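On the Keeping of Meeting Minutes in a Small Organization

Over the past several years I have been responsible for the written record at Heltonent, where the general meeting is open to all 435 members and is usually attended by far fewer. Several readers of this page have asked me to set down how the work is done. What follows represents my own practice and does not replace the standing rules of any body.

The first duty of the minute taker is to record what was decided. A discussion may last an hour and produce one sentence. In July the members spoke at great length on whether the newsletter should continue to be printed, and the minutes state that it will be printed through the end of the year, at a run of 300 copies, and reviewed at the first meeting thereafter. Members who had spoken well were disappointed to find none of their arguments preserved. I understand the disappointment. The minutes were nevertheless approved as written.

Motions are to be taken down in full and read back before the vote. I hold to this even when the hour is late. At Treltside, where I assisted for two seasons, a motion was once passed concerning "the second room," and three months were then spent establishing which room had been meant. The building had been renumbered in the interval. A proper name should be used wherever one exists.

Names of those who propose and second a motion are entered. Names of those who merely speak are not, unless the speaker asks for an objection to be noted. An objection so noted is given in the speaker's own words, kept to a sentence or two, and shown to the speaker at the close.

Figures require particular attention. An expenditure of 200 dollars may be mentioned four times in one evening and in four different forms. I write down the figure given in the motion and disregard the others. Where a report has been circulated on paper, it is attached and referred to by its title.

I draft the minutes the same evening, before ten o'clock if possible. Notes that seem perfectly clear at the table lose a good deal overnight, my own abbreviations especially. The draft goes to the chair first and to the members within the week. Corrections are accepted in writing until the next meeting opens. Corrections of style are politely declined.

On the matter of recordings, Heltonent permits the minute taker to make one for private use and requires that it be erased upon approval. Mosoti permits none. I have worked under both arrangements and find the second more restful, although it obliges one to ask a speaker to repeat himself, and some speakers take this as an invitation to begin again.

The old minute books, from the Jimance years, are kept in two boxes and may be consulted on request. The earliest volume has 70 pages in a single hand, with the attendance listed in the margin.

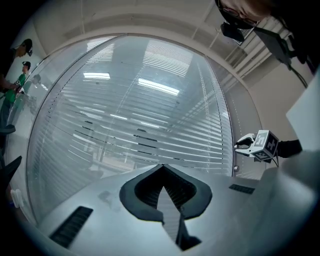
Glass and blinds.
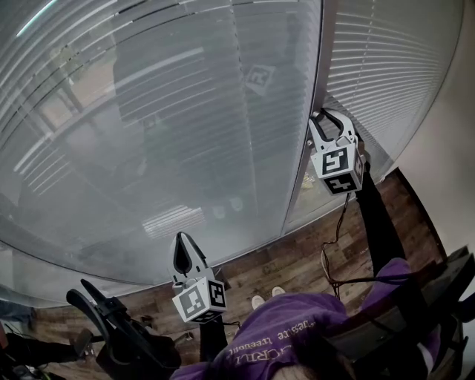

Mutua Rugemalira writes that the names of speakers ought to be kept after all, as a member reading the book twenty years on will want to know who argued for what, and a bare list of motions tells him very little. I have some sympathy with this view. The difficulty is that members speak less freely when they expect to be named, and I would wish to see the question put to a general meeting before altering the practice.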